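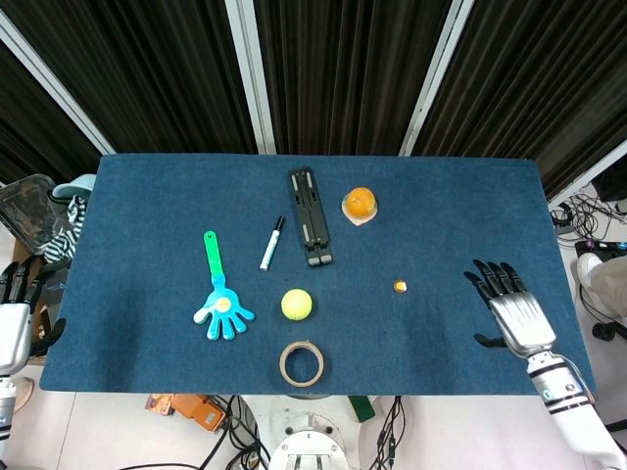 Prindel swap table returns in May

The swap table at Prindel Hall is back in May, and anyone with small household odds and ends to pass on is invited to bring them along from 10 in the morning.

The rules are the same as last time. Bring up to 6 items, leave them on the felt-topped table and take home the same number. Toys, stationery, desk accessories and sports bits are all welcome – a tennis ball, a whiteboard marker, a roll of masking tape or a folding laptop stand will usually find a taker. Hand clappers and other noisy toys go quickly with younger visitors.

Organiser Toàn Tiêu said 418 items changed hands at the last swap, and he hopes for more this time. "People think their things are too small to bother with," he said. "Bring them anyway. A half-used roll of tape is fine by us."

Clothes and large electrical goods cannot be taken. Fresh fruit may be left in the morning but must be gone by closing time.

Anything left over will go to the Tandik reuse shop on Nartey Road. Entry is free and there is no need to book. The hall closes at 4 pm.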